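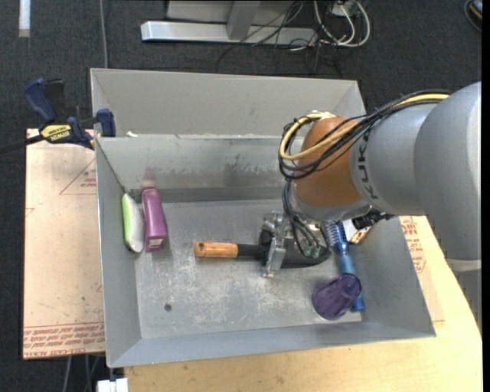 4. Sorting mixed small goods in the metal bins

This section is for the person who works at the sorting place with two open metal bins, one behind the other. It explains how to prepare the bins, which goods may go in them together, and how to keep the goods in good condition until they are packed. Please read section 3 (Receiving of goods) first, if you have not done it.

4.1 Before you start

1. Check that both bins stand level and do not move when you push the rim with your hand.
2. Look at the floor of each bin. A worn floor with scratches is normal and has no effect on the goods. A sharp edge or a raised piece of metal is not normal. Put the red card on the bin and tell your shift leader.
3. Wipe the floor and the sloping walls with a dry cloth. If there is something sticky, use a damp cloth and dry the metal afterwards.
4. Take out all old labels, pieces of film and paper. Small pieces like to hide in the corners, where the walls meet.
5. Put the order list for the bin in the holder of your desk, not inside the bin.

Note: The front bin is for goods of the present order. The bin behind is for the next order. Do not change them, even when the bin behind is easier for you to reach.

4.2 Which goods may lie together

The mixed range from Skaltano has garden hand tools, hair care articles and bottles, and they often come in the same order. A trowel, a hairbrush and a plastic bottle can share one bin if you follow the rules here.

1. Put in the bottles first. Lay each bottle on its side near the left wall, with its length from the back of the bin to the front. A bottle which stands up will fall sooner or later, and it may then roll under the other goods.
2. Put flat or narrow articles beside the wall. They may lean upright on it, this saves place on the floor.
3. Lay hairbrushes on the right side, also lengthwise, with the handle to the front wall.
4. Keep the middle of the floor free for the garden tools. They come last and they go out first.

Caution: The tip of a trowel can make a hole in a bottle or scratch a shiny handle. Keep the blade turned away from the bottles. If the blade comes close to a brush, move the brush and not the trowel.

Caution: Never throw goods into the bin. The walls are sloping and a thrown article slides down faster than you expect — we had 30 damaged bottles in December from this reason only.

4.3 Filling limit

The bin must not hold more than one layer. When an article lies on top of another, the bin is too full and you should start the next one. The weight of goods in one bin is up to 2,000 grams. For heavy garden tools this limit comes quickly, so look at the weight on the order list before you begin.

4.4 Checking the goods

1. Trowels: check that the handle sits tight in its socket and does not turn. Look for cracks in the wood, above all at the hanging hole if there is one. Wipe the blade when you see oil on it.
2. Hairbrushes: look at the bristles from the side. Bent bristles can be made straight with the fingers. If bristles are missing, put the brush in the returns box.
3. Bottles: press the cap lightly and turn the bottle one time. If there is any liquid outside, take out all the goods, clean the bin as in 4.1 and check the order again from the start.
4. Labels: a label which is half off must be replaced. Do not press it back with tape.

Note: Coloured plastic shows a faint reflection on the clean metal walls. New colleagues sometimes think this is a stain and rub it for a long time. Move the article a little — if the spot moves also, it is only light.

4.5 Emptying the bin

1. Take out the garden tools by the neck or the handle, never by the tip.
2. Take out the brushes, then the bottles, then the articles which lean on the wall. A narrow article on its edge is easy to forget, so look along all four walls.
3. Tick every article on the order list when it is in the carton, and not before.
4. Sign the list and put it on top of the goods.

If the list and the goods do not agree, do not close the carton. Call Ustyna Karpenko (morning) or Hryhorii Nazarenko (evening) at the Rirkedstead desk, extension 400.

Continue with section 5, Cartons and filling paper.

Filed under: Manuals > Warehouse > Sorting and packing
© Zimard | Contact the manuals team | Back to top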